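4.2 Folding trials with the home-built gripper

Most published folding results come from flat towels on a bare table. We doubted that they would carry over to a bedroom, and the build was meant to find out cheaply. The hand-held unit was put together at a shared workshop in Cernville from the Ferik linkage drawings, with padded fingers in place of the hard tips Hagedorn (the earlier build) had used. Parts were printed in March, and two of the links had to be printed again after the pivot holes came out oval.

Quilted clothing is left out of nearly all the work we compare against. A pinch on a padded hem takes up filling as well as shell, and the finger opening then says little about how much cloth is held. Figure 3 shows a grasp of this sort.
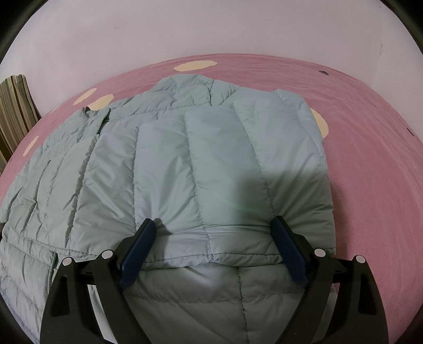
Figure 3. Fingers closed on the lower hem of a quilted puffer jacket, spread on a spotted pink bed sheet.

We logged 2580 grasps in all, of which 800 were on padded items. The score used in the Sellura code counts any closed grasp as a success. We think this is far too kind. When we asked instead that the hem stay between the pads for the whole fold, 33 per cent of the padded grasps passed, and we would not promise even that figure on another bed. Lighting is a second worry. The tool throws its own shadow over the cloth it is meant to read, and our edge finder has no way of telling a shadow border from a crease. Folded cloth, with its several creases close together, is where we trust it least.
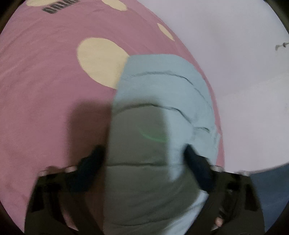
Murdo Buchanan, reading a draft of this section, objected that we were blaming the edge finder for a fault in the linkage, and that slack in the pivots would spoil a grasp under any light. We tightened the joints and repeated 30 grasps. The slips were fewer, but the false edges remained, so we keep both complaints.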